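Cuaderno de pruebas físicas, cantera Olinholm
Miércoles, tarde. Sala de medición. Anota: J. Xie

16:10. Segunda tanda de saltos y sprint de 40 yardas. Presentes: Siriporn Thaweesak (cronometraje), Tipene Katene (pista) y yo. Hanyu Lu se incorpora después de la báscula.

Puertas fotoeléctricas Rarnis a la altura de la cadera. Por la mañana estaban a la altura de la rodilla y el haz se cortaba con la pierna adelantada, así que los tiempos de los receptores no son comparables con los de hoy. Los dejo en la hoja con asterisco, sin corregir.

Calibración de la plataforma de salto: pesa patrón, tres lecturas, deriva dentro de tolerancia. Muestreo a 306 Hz. Tipene pregunta si vale la pena subirlo; para altura de salto por tiempo de vuelo, no. Para la pendiente de fuerza en el arranque, sí, pero el archivo por jugador se va por encima de 4.000 líneas y la macro de Mingxuan se atasca.

Sprint: salida de tres apoyos, dos intentos por jugador, se guarda el mejor. El dorsal 43 repite por salida nula (mano levantada antes de estabilizar). Segundo intento válido. Pendiente revisar su parcial de 10 yardas, sale demasiado bajo respecto al total. Sospecho de la puerta 2, que tiene el trípode flojo.

Salto horizontal: cinta fija al suelo, se mide al talón más retrasado. Siriporn lo estaba midiendo a la puntera en los dos primeros. Repetidos.

Prueba de agilidad de tres conos: aplazada, la moqueta patina junto a la pared norte. Hablar con Sauerland por el rollo antideslizante.

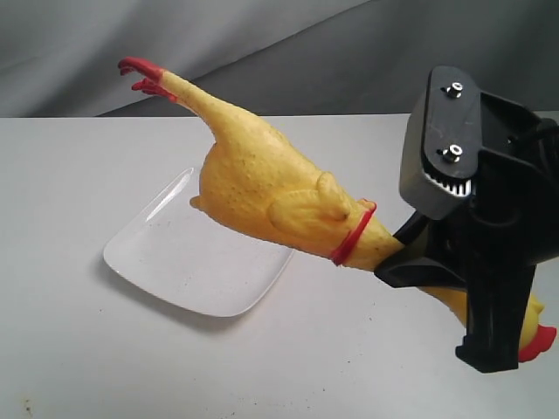

Pollo de goma amarillo, con goma elástica roja, en la pinza negra.

18:25. Exporto a la carpeta Skundach. Faltan envergaduras y tamaño de mano de los linieros; Hanyu las pasa mañana. Criterio para la mano: punta del pulgar a punta del meñique, extendida, sin apretar contra la regla.

Pendiente:
Apretar trípode puerta 2 y repetir el 43.
Cambiar pilas del mando de Rarnis.
Mingxuan: separar en la macro los intentos nulos de los vacíos, ahora los cuenta igual.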